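Notebook, tape transfer bench, Bukamby room
Wednesday, January 24, 2018
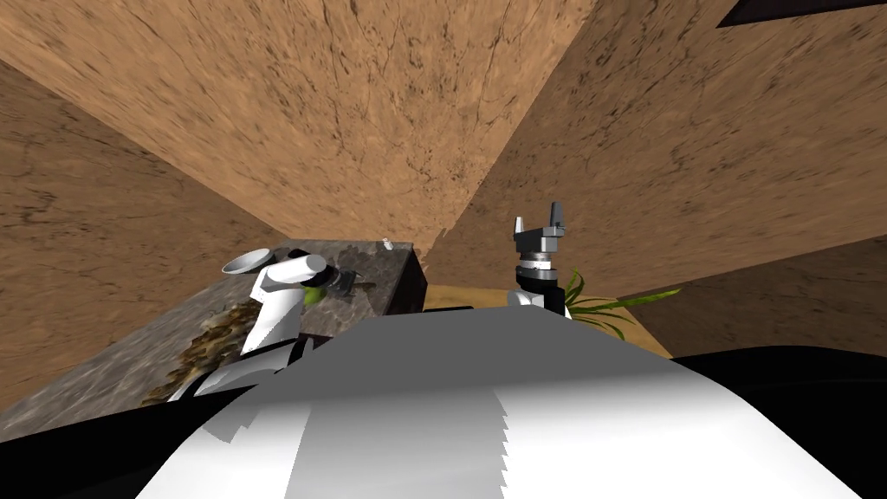 Render: white shell in the foreground, tan textured walls behind.

Continuing with the Lindqvist reels (country and western sessions, quarter-inch, full-track mono). Reel 7 was next on the list. The box says 15 ips; the tape says otherwise. At 15 the steel guitar comes out close to an octave high, so the whole reel was cut at 7.5 and boxed wrong. I have corrected the log and put a pencil note on the box. The ink label stays as it is.

Alignment before the transfer. Playback azimuth set on the tones at the head of reel 7, since this one has them. 1 kHz, 10 kHz, then a short 100 Hz that drops out twice. The 1 kHz tone read 993 Hz on the counter at nominal speed. I left the capstan alone. The tone may have been off when it was laid down, and there is no way to tell from the tape by itself. Checked against the hum instead: the mains component under the quiet passages sits just below 60 Hz, low by a similar proportion. That points to the deck here running slow, or theirs running fast, and the calibration tape should settle which. Ran the cal tape after lunch. Our deck is on speed within what I can read. So theirs ran fast, and the correction goes in as a separate step on the listening copy. The preservation file keeps the uncorrected speed.

Shed: moderate. Wiped the heads and guides between passes with alcohol, brown residue on the swab each time, no squeal. It does not look like a baking case yet. If the high end falls off during a pass, stop and clean before going on. Do not ride it out and fix it with EQ.

Splices. The leader splice at the head let go on the first wind and was remade with new splicing tape. Another one lifts at the start of the second take of the waltz. Adhesive has crept out and stuck to the layer above. Cleaned it, dusted it, remade it. There is a short piece of oxide missing on the next layer, audible as a dip on the downbeat. Leave it in.

Transfer at 96/24, flat, no noise reduction. Peaks on the fiddle tune run hotter than the rest, so input gain came down 2 dB and the pass was repeated from the top. First pass deleted. File names follow the Flalholm scheme, with side and pass number at the end.

Contents as heard, reel 7:
Tones
Waltz, take with false start
Waltz, complete
Fiddle tune, complete, count-in audible
Talk, off mic
Ballad, two verses, tape runs out during the steel break

The ballad is the one the box calls "Bikness." The same title is on the sheet for reel 4, where there is a complete take with a different intro. I had those down as duplicates. They are separate performances -- the steel enters a bar later here and the singer changes a line in the second verse. Both get full entries.

Hum on the listening copy: notch at the fundamental and the second harmonic only. Tried a high-pass at 80 Hz as well and took it out again. It thins the upright bass, and the bass is most of what holds the waltz together.

Open items:
Pinch roller on deck B has a flat spot, order a replacement.
Reel 8 has no tones. Set azimuth by ear on the brightest passage and write down that it was done that way.
Checksums for reels 5 and 6 still not copied to the second drive.
Ask Flalholm whether the session sheets for the April dates were ever scanned. The sheet in the box with reel 7 is for a different session.

Left reel 7 tails out, played off slow. Deck B powered down, deck A heads cleaned, demagnetizer back in the drawer.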